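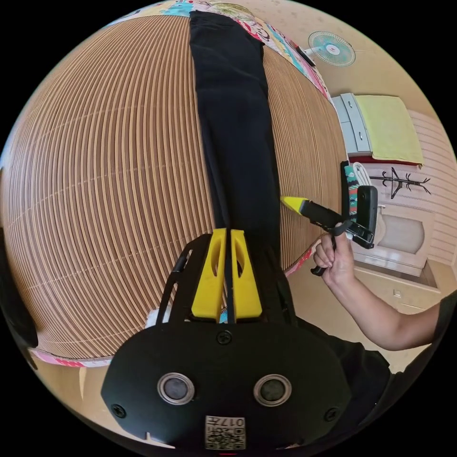 Thu 30 October – Dulladora open day, notes before I forget

Got there early and went straight upstairs to the laundry demo, which was the one I wanted. Last time we talked to them (September) they had only shown us slides, so finally getting my hands on the grippers was a treat!

The setup is very simple. Two hand-held grippers, one in each hand, black bodies with yellow fingers. You squeeze, the fingers close, and you do the chore the way you would at home. No arm anywhere near it. The task is dark trousers and a few other garments, folded on a bed. I like that they use a real bed. Our test bench at Lenurico is flat, gray and at exactly the right height, and I think it has been flattering us.

Things I wrote on my hand-out:
– Each run is one garment, start to finish, then reset.
– They aim for 50 good runs per person per session. After that people get sloppy, and the demonstrators said so freely.
– A run is thrown out if the person uses a knuckle or a wrist to smooth the cloth. Fingers of the gripper only. Much harder than it sounds, I got caught on my very first try.
– Trousers go lengthwise first, one leg onto the other, then get shortened. They tried it the other way in September and the legs kept sliding apart.

Black cloth is the nasty case. Folds in black cotton have so little contrast that even standing there I had trouble finding the top layer with the fingertips. My trick (stolen from the woman next to me in line) was to come in low from the side, let the lower finger slide along the mat, and close late. Worked maybe every other time and felt great when it did. 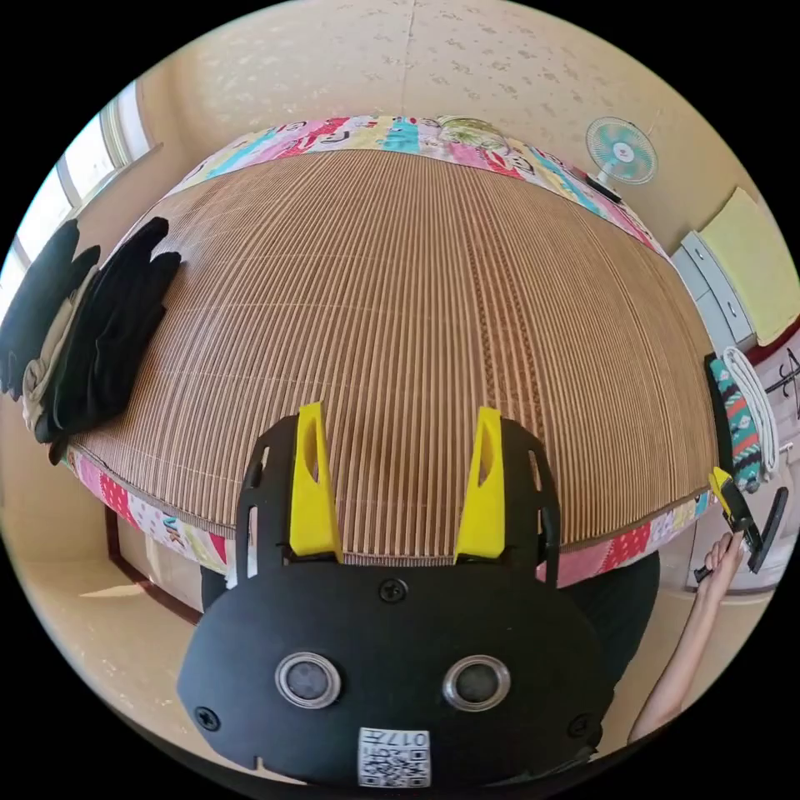
How do you get from a person folding trousers to a robot doing it?
The grippers record where they are and how far the fingers are open, together with the video, and the arm is later fitted with the same fingers, so the motion can be learned without translating from a human hand.

Their arm was in the downstairs room, running a policy trained on 300 runs. It did a towel well and a T-shirt badly. The 600-run version is still training and they hope to show it to the Gotero people next. I asked if the extra runs were all new garments or more of the same, and the answer was mostly new. Good, that matches our hunch from the sock trials.

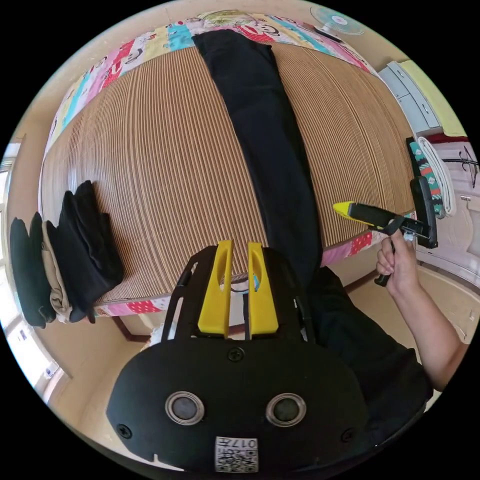 Back to the mat question, because I want to copy this. The stripes give you a straight line to lay the trouser leg against, and it made my folds visibly neater. But does the policy end up leaning on the stripes too? They hadn't tested it on a plain sheet. Voicu has the same worry with their checkered tablecloth, so maybe we can do it together: same garments, same people, striped and plain.

For us to do:
– Borrow 2 grippers from Dulladora for a week. They were open to it, form is in my inbox.
– Get a mattress into the lab, any size that fits through the door.
– More black clothes in the garment box. We have far too many pale ones.
– Check finger grip on slippery lining, I forgot to ask.

My forearms are sore and I'd go back tomorrow.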